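マイクロファイバーの布、柔軟剤はほんとうに駄目ですか

スレッド作成:concetta_s
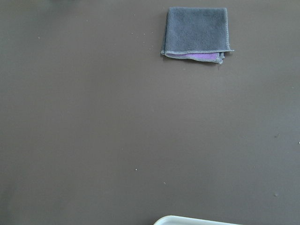
たたんだマイクロファイバークロス。テーブル用です。

こんにちは。Concetta Santoroと申します。日本語は勉強中ですので、変な文があればお許しください。
掃除の布の洗い方について質問いたします。私は Mukdale という町の小さいアパートに住んでいて、洗濯機は地下の共同のものを使います。マイクロファイバーの布を16枚持っていますが、最近、水をあまり吸わなくなりました。テーブルを拭くと、水が布の前に逃げていく感じです。
柔軟剤は、ほかの洗濯物と一緒に入れていました。これが原因だと読みましたが、柔軟剤のおかげで柔らかいと書く人もいて、どちらを信じればよいか分かりません。もう捨てるしかないでしょうか。

返信1:ふきん係
柔軟剤はやめたほうがいいです。繊維の表面に膜が残って吸わなくなります。
まだ捨てなくて大丈夫。お湯に洗剤だけ入れて2時間つけ置き、そのあと普通に洗ってよくすすぐ。うちはこれでだいたい戻ります。乾燥機は使っていますか?

返信2:concetta_s
ありがとうございます。乾燥機は使います。冬は部屋に干す場所がありませんので。温度は「中」です。これもよくないですか。

返信3:mugicha_37
高温はだめ、低温なら平気、というのが私の理解です。それより綿のタオルと一緒に洗うほうが困ります。糸くずを全部つかまえてしまって、拭いたあとに白い毛が残る。窓に使う布なら致命的。

返信4:Normunds Hunt
失礼ですが、私は少し違う意見です。私も日本語が母語ではないので、言い方が強かったらすみません。
柔軟剤を一度使ったくらいで布が死ぬことはないと思います。私は Etbridge の宿で5月まで掃除の仕事をしていました。そこでは全部の布を同じ洗濯機に入れて、柔軟剤も入っていましたが、床や棚を拭くには問題がありませんでした。ほこりを取る布と水を吸う布は、求めることが別です。吸わなくなったものは、乾いたまま棚を拭く用にすればよろしいです。

返信5:ふきん係
>Normundsさん
乾拭き用に回すのは賛成です。でも「問題がない」は言いすぎでは。柔軟剤の膜がついた布でガラスや鏡を拭くと筋になります。宿なら鏡もあったでしょう。

返信6:Normunds Hunt
鏡は新聞紙で拭いていました。ですから、そこは私の経験の外です。言いすぎでした。
ただ、つけ置きで必ず戻るというのも、私は信じません。古い布は繊維がつぶれています。何年使いましたか、という質問を先にするべきだと思います。

返信7:concetta_s
2年ぐらいです。半分は前の家の Skandesberg から持ってきたもので、もっと古いかもしれません。覚えていません。
色で場所を分けていますので、一枚捨てると組み合わせがおかしくなります。それで捨てにくいです。

返信8:mugicha_37
色分け、えらいです。うちは台所も風呂も全部同じ色で、端に糸で印を縫っています。
お酢を使う方法もあります。すすぎの水に少しだけ。においは乾けば消えますよ。塩素系の漂白剤とは絶対に混ぜないでください。

返信9:ふきん係
お酢は私は勧めません。共同の洗濯機ならなおさら。ゴムの部品に悪いと聞くし、次に使う人もいやだと思う。洗面器でやるならどうぞ。

返信10:mugicha_37
洗面器のつもりで書きました。言葉が足りなかったです。

返信11:concetta_s
1/27/25 報告いたします。
洗面器でつけ置きをしました。お酢は使いませんでした。洗剤だけです。水がすこし濁りましたので、驚きました。
結果は、新しいほうの布はほとんど元通りに吸います。古いほうは、ほぼ変わりませんでした。Normundsさんのおっしゃる通り、これは棚の乾拭き用にします。柔軟剤は別の洗濯のときだけ使うことに決めました。
もう一つだけ質問させてください。洗濯ネットに入れるほうがよいですか。ネットに入れると、すすぎが足りない気がいたします。

返信12:ふきん係
よかったです。ネットは目の粗いのに、詰めこまないで入れれば大丈夫。うちはファスナーのある服と洗うときだけ使います。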